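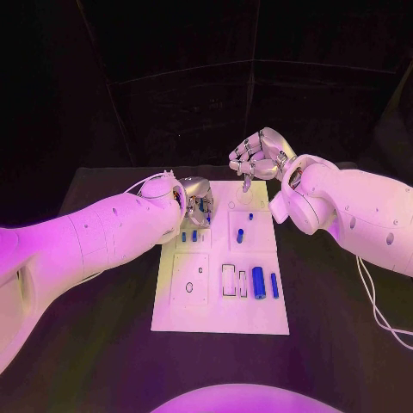 Tableros de clavijas: lo que he aprendido después de unos cuantos

Llevo desde agosto usando tableros de actividades para recuperar destreza en la mano derecha. Me rompí la muñeca, me quitaron la escayola y descubrí que no podía abrochar un botón. Gönül Başaran, mi terapeuta, me puso delante un tablero con clavijas y me dijo que hiciera quince minutos al día. Como varias personas me han preguntado por correo qué compré y cómo lo uso, lo dejo escrito.

El primero fue un Nestotus de segunda mano. Me costó 21 euros más el envío. Es de madera, con agujeros redondos, y las clavijas entran demasiado flojas. Para empezar está bien porque no exige fuerza, pero a las dos semanas se me quedó corto. Además le faltaban piezas y el vendedor no lo decía en el anuncio.

El segundo es de Toprak y es el que sigo usando. Trae varios paneles en la misma base, así que se cambia de ejercicio sin levantarse a buscar otra caja. Las clavijas ajustan mejor y hay que colocarlas rectas. Si entran torcidas se atascan y toca sacarlas y volver a empezar. Me desesperaba bastante al principio.

Sobre la mesa: yo trabajaba en la de la cocina, que es de color claro, y perdía de vista las piezas claras cuando se me caían. Ahora uso el escritorio, que es oscuro. El tablero va en el centro, con el lado largo apuntando hacia delante, y los brazos llegan a los dos lados sin estirarse. Si lo pongo atravesado acabo girando el tronco y me duele el hombro.

Mi rutina es esta. Primero clavijas cortas con la mano mala, sacar y meter, sin mirar el reloj. Luego las finas, que son las que más me cuestan. Después sigo con la punta del índice un círculo dibujado, despacio, con los otros dedos recogidos. Este último ejercicio parece una tontería y es el que más me cansa. Termino con la mano buena haciendo lo mismo, por indicación de Gönül.

Apunto las repeticiones en una libreta. El primer mes sumé 405 y en total voy por 1.216. No sé si eso es mucho o poco. Lo que sí noto es que ya puedo con los botones de la camisa, aunque los del puño todavía me los abrocha mi hermana.

He mirado también el de Bunaline, que pasa de 200 euros. Lo probé en la consulta de Ulbridge y las piezas son muy agradables de coger, pero para casa me parece caro. Si alguien lo tiene y lo usa a diario, que me cuente si las clavijas se aflojan con el tiempo.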